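인쇄하기 | 이메일로 보내기

1월 | 글: Evley 화방 편집실

Toreck 유화 물감 세트 사용 안내서
3장. 첫 캔버스 준비와 밑칠하기

앞 장에서 팔레트와 붓을 정리하셨다면 이제 캔버스를 만질 차례입니다. 마음 같아서는 얼른 물감부터 짜고 싶으시겠지만(저희도 그 마음을 너무나 잘 압니다!) 밑칠을 제대로 해 두면 나중에 색이 훨씬 곱게 올라오고, 그림도 오래갑니다. 옛 화가들의 공방에서는 견습생이 바탕 만드는 일만 한참 배우고 나서야 붓을 잡기도 했다고 하니, 오늘 하루쯤은 견습생이 된 기분으로 느긋하게 따라와 주세요.

3.1 준비물

세트에 들어 있는 Brirer 면 캔버스, 젯소 한 통, 납작붓, 사포 한 장을 꺼내 주세요. 여기에 물을 담을 그릇과 헌 수건, 바닥에 깔 신문지가 있으면 됩니다. 앞치마는 없어도 되지만, 젯소는 한번 굳으면 옷에서 잘 빠지지 않으니 아끼는 옷은 피하시는 편이 좋습니다.

3.2 캔버스 살펴보기

1) 캔버스를 창가로 가져가 비스듬히 들고 표면을 보세요. 실밥이나 매듭이 튀어나와 있으면 손톱으로 살살 눌러 주거나 작은 가위로 잘라 냅니다.

2) 뒷면 모서리에 끼우는 나무 쐐기를 확인합니다. 손가락으로 천을 가볍게 튕겼을 때 낮은 북소리가 나면 알맞게 당겨진 상태예요. 천이 늘어져 있으면 쐐기를 망치로 톡톡, 조금씩만 쳐 주세요.

3) 마른 수건으로 먼지를 털어 냅니다. 젖은 수건은 쓰지 마세요.

주의: 쐐기를 한쪽만 세게 박으면 틀이 뒤틀립니다. 네 귀퉁이를 돌아가며 같은 힘으로 쳐 주세요.

3.3 젯소 바르기

1) 젯소 뚜껑을 열고 나무 막대로 천천히 저어 줍니다. 너무 빠르게 저으면 거품이 생기고, 그 거품이 캔버스에 그대로 옮겨 가서 작은 구멍 자국을 남깁니다.

2) 물을 조금 섞어 마시는 요구르트 정도로 묽게 만드세요. 처음이라 감이 안 오신다면 물을 한 숟갈씩 넣어 가며 맞추시면 됩니다.

3) 납작붓에 젯소를 묻혀 가로 방향으로 한 번 바릅니다. 가운데에서 시작해 가장자리로 밀어 내듯이 칠하고, 옆면도 잊지 말고 발라 주세요.

4) 손등을 대어 보아 차갑지 않을 때까지 말립니다. 습한 날에는 시간이 더 걸리니, 오전 10시쯤 시작해서 점심을 드시고 오는 일정이 참 좋습니다.

5) 두 번째는 세로 방향, 세 번째는 다시 가로 방향으로 바릅니다. 이렇게 모두 3번을 발라 주시고, 한 겹이 마를 때마다 사포로 가볍게 문질러 주세요.

참고: 결이 거친 바탕을 좋아하시는 분은 사포질을 건너뛰셔도 괜찮습니다. 두껍게 쌓아 올리는 그림에는 오히려 그쪽이 어울리기도 하고요. 반대로 인물의 살결처럼 매끈한 표현을 원하시면 마지막 겹까지 꼼꼼히 갈아 주세요.

주의: 사포질을 할 때는 마스크를 쓰고 창문을 열어 두세요. 갈아 낸 가루는 솔로 쓸어 모아 버리고, 입으로 불지 마세요.

3.4 바탕색 입히기

새하얀 바탕 앞에 앉으면 누구나 조금 겁이 납니다. 그래서 예로부터 많은 화가들이 흙빛이나 회갈색을 얇게 깔고 그림을 시작했어요. 명암을 가늠하기에도 한결 편합니다.

1) 세트의 68번 물감을 콩알만큼 짭니다.

2) Chowdary 희석액을 조금 덜어 물감과 고루 섞습니다. 찻물처럼 비쳐 보이면 알맞은 농도입니다.

3) 넓은 붓으로 전체에 바른 다음, 헌 천으로 닦아 내듯 문질러 얼룩을 고르게 폅니다.

4) 그늘지고 바람이 통하는 곳에 세워 말립니다. 이 층이 완전히 마른 뒤에 스케치로 넘어가세요.

주의: 희석액이 묻은 천을 뭉쳐 두면 저절로 열이 올라 불이 날 수 있습니다. 물에 적신 뒤 뚜껑 있는 금속 통에 넣어 두었다가, 사시는 곳의 배출 방법에 맞춰 버려 주세요. 작업하시는 동안에는 불을 가까이 두지 마시고요.
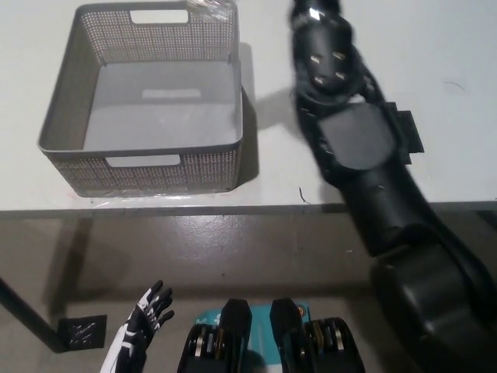 밑칠한 캔버스는 언제까지 두었다가 써도 되나요?

젯소만 바른 캔버스라면 건조하고 먼지 없는 곳에서 여러 달 두셔도 괜찮습니다. 다만 오래 세워 두면 천이 조금 느슨해질 수 있으니, 그리기 전에 3.2의 요령대로 한 번 튕겨 보고 쐐기를 손봐 주세요.

3.5 붓 씻기와 보관

젯소를 바른 붓은 마르기 전에 미지근한 물과 비누로 씻습니다. 털 뿌리 쪽에 남은 젯소가 굳으면 붓이 벌어져 버리니, 손바닥에 대고 둥글게 굴려 가며 거품이 하얗지 않고 맑아질 때까지 헹궈 주세요. 바탕색에 쓴 붓은 먼저 희석액으로 헹군 뒤 비누로 씻으시면 됩니다. 씻은 붓은 모양을 잡아 눕혀서 말려 주세요.

젯소를 다 쓰셨다면 2,000원짜리 소용량 리필을 Evley 화방에서 따로 구하실 수 있습니다. 다음 장에서는 목탄으로 구도를 잡고 첫 선을 옮기는 법을 차근차근 이어 가겠습니다.

관련 글
- 2장. 팔레트 정리와 붓 고르기
- 4장. 목탄 스케치 옮기기
- Brirer 캔버스 크기 고르는 법
- Chowdary 희석액 보관할 때 알아 둘 점
- 바니시는 언제 바를까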